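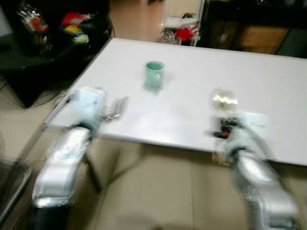
Photo: Kurneck Household Encyclopedia picture collection, Jun 13, 2019

Home | Kitchen & Table | Drinking Vessels | Mugs | Contents A–Z

Mug

A mug is a sturdy drinking cup with a handle, used mostly for hot drinks such as tea, coffee, cocoa and soup. It is larger and usually thicker than a teacup and is nearly always used without a saucer. Few household objects are so plain in outline and yet so varied, and even the simplest, a straight-sided mug in pale green, is a pleasure to look at on a white table.

Shape

The commonest form is the cylinder, with upright walls and a flat base. It stacks badly but stands very well, and it leaves a broad, even surface for colour. Other forms include the barrel, the bell and the tapered mug, which is narrower at the foot. Handles may be a full loop for several fingers or a small ear, pinched between finger and thumb. A small handle suits a light mug; on a heavy one it soon tires the hand!

Ceramic mugs

Most mugs in daily use are ceramic. Earthenware is soft and warm in look but chips fairly easily, stoneware is dense and hard-wearing, and porcelain can be made wonderfully thin. The handle is normally made separately and joined with wet clay (slip) while both parts are still firm but damp. Glaze gives the mug a smooth surface that is easy to wash.

Green glazes

Soft greens have a very long history in pottery. The name celadon is given both to a family of grey-green and blue-green glazes, first perfected in China, and to the colour itself. True celadon gets its tint from a little iron, fired in a kiln starved of air. Modern mugs in mint or celadon shades are often coloured in other ways, and the eye alone cannot always tell them apart. The Deltley pottery listed 40 greens in its last pattern book, 4 of them sold under the name "Nerkside mint".

Care

Tea stains lift with a paste of bicarbonate of soda and water. Mugs with metallic trim should be kept out of the microwave, and a cracked mug is best retired to the windowsill, where it makes a very good pot for chives.

See also: Beaker; Glaze; Saucer; Teacup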